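This site uses cookies to remember your newsletter preferences. By continuing to read you agree to our cookie notice.

April 17, 2026
By the Dankwa newsletter desk

Small parts, small boxes

Okay, I finally did it. Back in February I promised you all I'd sort out the small stuff drawer, and a bunch of you wrote in to ask how it was going (it wasn't going). Well, this month I pulled the whole thing out, tipped it onto an old bedsheet and got started!

If you've never had a drawer like this, lucky you. Mine had jumper wires, screws from a shelf I don't own anymore, 70 little rubber feet from a bulk order at Grestodlow, fuses, two kinds of heat shrink, and a paper bag marked "1506" in my own handwriting. I have no idea what 1506 means. If it's a part number and you recognize it, please write in, I'm begging you.

My first try was jam jars. They look great on a shelf, but you can't get your fingers to the bottom, and every time I wanted one washer I ended up pouring out the lot. Then I went for the big Castumance organizer with the removable dividers, and I wanted to love it, I really did. The dividers pop up if you look at them wrong, and tiny screws slide right underneath. It holds yarn now and seems much happier.

So I've gone small. Plain clear boxes with fixed walls and a hinged lid, one box per kind of job. Wire scraps and connectors get one, screws get another, and the sewing machine bits (hi, Pluketen sewing circle) get their own so they stop turning up in my soldering. I bought 6 and I've filled 2, so don't picture a miracle over here.

A couple of things I'd pass along. Work on something white! A board, a big sheet of paper, whatever you've got, it makes a dropped bit of wire so much easier to spot than bare wood does. And open the lid all the way before you start, so it doesn't flop shut on you halfway through a handful.

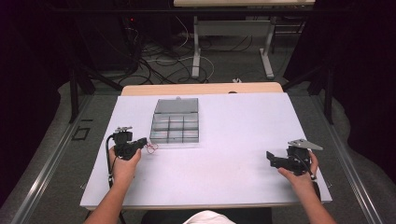
Nine little compartments, lid open, and some thin red wire beside the box.

Labels are next. I keep going back and forth between masking tape on the lid and a proper label maker, and I do worry that if I buy the label maker I'll end up labeling the toaster. If you've got a favorite, hit reply and tell me, and I'll run the best ones in the next issue along with the bread tin swap.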